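7.4 Arm stops or drops the block at the tray wall

Applies to the Branduta sorting kit, controller version 46 and later.

The fault shows up when a block ends up in a corner of the metal tray. The finger reaches the block, the gripper servo keeps pushing against it, and the controller stops the arm with code 248 (gripper overload). In some cases there is no code and the block slips out on the way up.

CAUTION: A stopped arm can still be under load. Keep your hands out of the tray until step 2 is done. The servo case can reach 70 °C after a long stall.

1. Press the stop button. Do not use Pause — Pause leaves the servos powered.
2. Hold the upper arm with one hand and switch off the power supply. The arm will sag when power goes.
3. Check the screws on the servo bracket. Tighten any that turn by hand.
4. Look at the cables at the top of the arm. If one is pinched or pulled tight, reroute it before going on.
5. Move the block to the middle of the tray.
6. Switch on, home the arm, and open Settings > Gripper. Set the closing limit to 19.
7. Set the wall margin to Wide and run one slow cycle with your hand near the stop button.
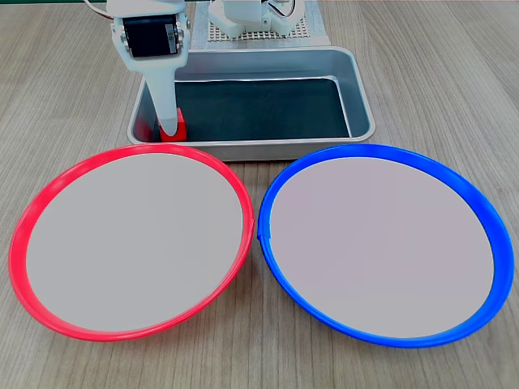 Figure 7-3. Finger against a block in the back-left corner of the tray. Red and blue plates in front.

Note: If you move the tray or the plates, teach their positions again. The old wall margin will be wrong.

If code 248 comes back after step 7, leave the power off and replace the gripper servo (section 9.2).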